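Fórum Posis – Condomínio e Habitação
Secção: Regulamentos e Assembleias
Tópico: Ruído de obras em frações autónomas e prazo de aviso aos condóminos

gestao_flullano
Exmos. participantes,
A administração do edifício Flullano pretende submeter à próxima assembleia, prevista para novembro, uma alteração ao regulamento interno em matéria de obras. O texto em vigor exige apenas que o condómino "informe com antecedência razoável", expressão que tem dado origem a interpretações muito diversas. O edifício tem 54 frações e, no último ano, a administração recebeu reclamações relativas a demolições iniciadas sem qualquer aviso.
A proposta prevê aviso escrito afixado no átrio oito dias antes do início dos trabalhos, com indicação da duração estimada e do contacto do empreiteiro. Solicita-se a opinião de outras administrações que tenham adotado regra semelhante.

adm.bodin
No empreendimento Bodin vigora uma regra equivalente. O aviso afixado no átrio revelou-se insuficiente, dado que parte dos residentes acede ao edifício pela garagem. Passámos a exigir também o envio por correio eletrónico à administração, que o reencaminha no próprio dia. Recomendo que o regulamento distinga as obras ruidosas das restantes. Pintar um quarto não deve obrigar ao mesmo procedimento que levantar um pavimento.

rc_esquerdo
Discordo da proposta tal como está redigida. Oito dias podem ser adequados para uma remodelação planeada, mas são impraticáveis numa rotura de canalização. Se a exceção não constar do texto, o condómino fica em incumprimento por uma circunstância que não controla.

gestao_flullano
Agradece-se o contributo. A exceção para reparações urgentes será incluída, com obrigação de comunicação no prazo de 24 horas após o início da intervenção. Quanto à distinção sugerida por adm.bodin, pondera-se uma lista de trabalhos sujeitos a aviso: demolições, abertura de roços, remoção de revestimentos e perfuração prolongada.

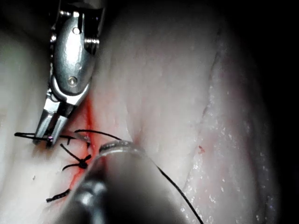
terceiro_frente
A lista parece-me um erro. Qualquer enumeração deixará trabalhos de fora, e o empreiteiro invocará precisamente a omissão. Seria preferível um critério geral – ruído percetível nas frações contíguas durante mais de uma hora – acompanhado de alguns casos a título indicativo.

adm.bodin
O critério geral tem o inconveniente de exigir prova. Quem mede a hora, e em que fração? A lista é imperfeita, mas aplica-se sem discussão. Mantenho a minha posição.

golleo_norte
No condomínio Golleo, com quase 300 frações distribuídas por quatro blocos, adotámos uma solução intermédia: lista fechada para o aviso prévio e critério geral para os horários. A redação foi aprovada com 70 por cento do capital investido. Os trabalhos ruidosos decorrem apenas em dias úteis, das 9h às 18h, com interrupção à hora de almoço. A interrupção não resulta da lei e foi o ponto mais contestado, sobretudo pelos proprietários que tinham obras em curso.

rc_esquerdo
A interrupção à hora de almoço prolonga as obras e encarece-as. Prefiro suportar três semanas de ruído contínuo a cinco de ruído intercalado. Também convém verificar se uma restrição desta natureza pode constar do regulamento ou se carece de maioria mais exigente.

gestao_flullano
A questão da maioria será colocada ao gabinete jurídico antes do envio da convocatória. A interrupção não integra a proposta atual e será votada em separado, caso algum condómino o requeira. O projeto revisto ficará disponível neste tópico logo que esteja concluído.

terceiro_frente
Peço que o projeto revisto indique igualmente as consequências do incumprimento. O regulamento em vigor é omisso nesse ponto.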